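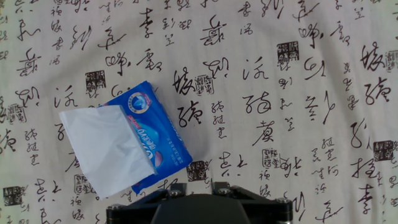 Raffaele, on your question about what to change before the September batch: I would leave the collection script alone and work on the variety of the starts. The tissue task is where we are weakest. Most of our demonstrations begin with the packet square to the arm, and the policy has learned that position and little else. We want many more like the blue packet lying diagonally across the calligraphy cloth, with one sheet already pulled partway out and lying over the end of it. From the wrist camera the white sheet covers part of the wrapper and its outline changes every time, so the model can't lean on the logo to find the pack. The cloth helps too. The same characters and seals repeat all over it, and a network that keys on dark marks gets punished early.

On Mendes, Rosário's message, Raffaele Farina wrote:

> We have 217 episodes for tissues and the success rate on
> Hastberg is still poor when the object is turned. Do we need
> more data or different data? Madalena thinks we should go
> back to the plain gray mat until the grasp is reliable. I can
> book the cell for 30 more sessions but not many beyond that.

Different data, in my opinion. I retrained on a random 200 of those episodes and could not tell the result from the full set. That suggests we are recording the same episode over and over.

I don't agree with Madalena about the mat. We tried it on the Gedero arm last year and had to start again as soon as the background changed.

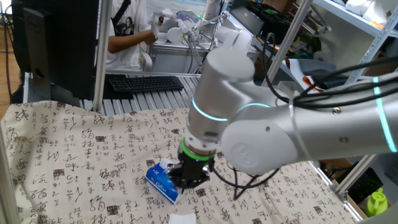
What I would do with the sessions is split them by starting pose. Turn the object by hand between episodes, and do it before looking at the monitor, otherwise the operator lines it up without meaning to. Include some episodes where the grasp closes on the side of the pack and some where it comes in near the opening. Keep the failed grasps if the operator recovers within 15 seconds, and tag them "recovered". Throw out the ones where someone reached in.

Two smaller points. Check that the gripper cable has slack before each run. And please write the object's starting angle in the notes field, even if it is only "left" or "right". Romain's loader reads that field now, and blank entries are skipped without a warning.

Abílio, can you say whether the fixed view and the wrist view are being saved with the same clock? In the Jalar export they drifted apart toward the end of long episodes, and I haven't checked the newer files.

Rosário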